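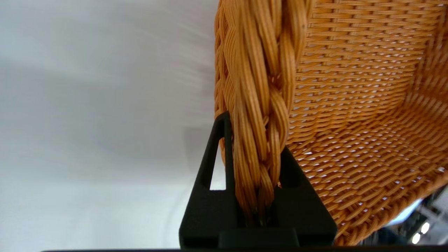

The braided handle of a wicker basket.

The Long Way to Buy Cheese

In Pistatness the Saturdays of my first year were for sleeping, and so I missed the market completely. I had moved there for a job at the harbor office, I did not know the language of the weather yet, and I bought my food where everybody from the office bought it, in the large store beside the ring road. The store is warm, it is open late and you can park. I have nothing against it and I still go there for soap.

The market I found in December, and only because my car would not start. It is held in the old rope yard, a long and narrow place between two walls, where the wind comes in at one end and goes out at the other. On that morning there were few sellers. One had potatoes with the earth still on them, one had eggs, one had smoked fish, and at the far end stood the van from Cluvia with the cheese. I bought potatoes and a piece of Sero, which I had never heard of, and walked home with them in the pockets of my coat.

Sero is a sheep cheese, pale, a little sour, with a thin gray skin which you may eat or not. It is made in Cluvia, the valley behind the town, 47 kilometers from the sea if you follow the river. In the town people eat it with boiled potatoes and raw onion. In the valley they think this is a waste and they fry it. I have been at tables where this question was discussed longer than the price of houses.

The town has 1,641 inhabitants in winter and a good deal more in summer. For a place of this size to have a weekly market is not a natural thing. Two times in the last generation it almost ended. The first time was when the ring road came and the store with it. The second time was when the rope yard got a new roof, and the sellers were asked to stand for one year in the parking lot behind the church. Half of them did not return after that year. The ones who did are mostly the ones who are still there now, and they speak about the parking lot as other people speak about military service.

What keeps a market alive, when everything in it can be had elsewhere under one roof? I asked this to many sellers during the winter, and I had expected to hear about freshness and tradition. The egg seller told me it was the toilets. Before the new roof there were none, and people over seventy came, bought quickly and left. Now they stay the whole morning. They buy coffee, they meet a cousin, they remember that they needed carrots. The fish seller agreed about the toilets but gave more importance to the bus, which stops now at the gate and not at the harbor.

There is also bread. The bakery Tsoukalas, two streets away, did not believe in the market for many years and stayed behind its own counter. Then a young baker in the family put a table at the gate, with the round loaves and the flat ones with sesame, and by eleven the table was bare. Today Tsoukalas brings 400 loaves on a market morning. The line for them passes in front of the vegetable stalls, and the vegetable sellers are not unhappy with this arrangement. A person who waits for bread looks at leeks.

I went up to Cluvia when the road was clear, to see where the cheese comes from. The dairy is one building with a green door and a smell which you notice from the bridge. The milk comes in the morning, it is warmed and set and cut, and by noon the forms are full and there is nothing to do except wash. Washing, I was told, is the real profession. The making of cheese is a small part that happens between two washings. On the shelves in the cellar there was place for 1,000 wheels, and most of the shelves were full, the young ones near the door and the old ones in the back where it is darker. Each is turned by hand. The man who turned them had a radio with him, playing a football match very softly, as if the cheese should not be disturbed.

A part of the valley would prefer to sell everything through the store. The store has asked, more than once. It wants wheels of the same weight, a label with a sheep on it, and the same taste in March and in September. The weight would be possible. The taste is difficult, for in spring the animals eat the new grass near the river and in late summer they are high on the dry side, and the cheese shows it. The people of the dairy did not refuse from pride. They made the calculation on paper, I saw the paper, and the price per wheel was too low for two salaries. So the van continues to drive to the coast.

The shopping itself I had to learn again. In the store I go with a list. At the market the list is of no use, there are no peppers on the day when you want peppers. You buy first and decide on the dinner in the walk home. You learn to bring coins, to bring something strong to carry with, to put the eggs on top. You learn also that potatoes should be bought last, near the gate, and I carried mine through the whole yard for several weeks before the egg seller took pity and told me.

It is not cheaper. I kept my receipts from the store and wrote down what I spent in the yard, and over one month the market cost me more, mostly on account of the cheese. Against this I threw away almost nothing. A cabbage which you have carried up a hill is a cabbage you eat.

The season for the young Sero starts now. The first wheels arrived at the yard on Apr 11, 2026, very white and still soft in the middle, and were sold before the bread was. I got the last half. The woman behind me in the line asked how I would prepare it, and I said fried, and she turned to her neighbor and they talked about me for some time.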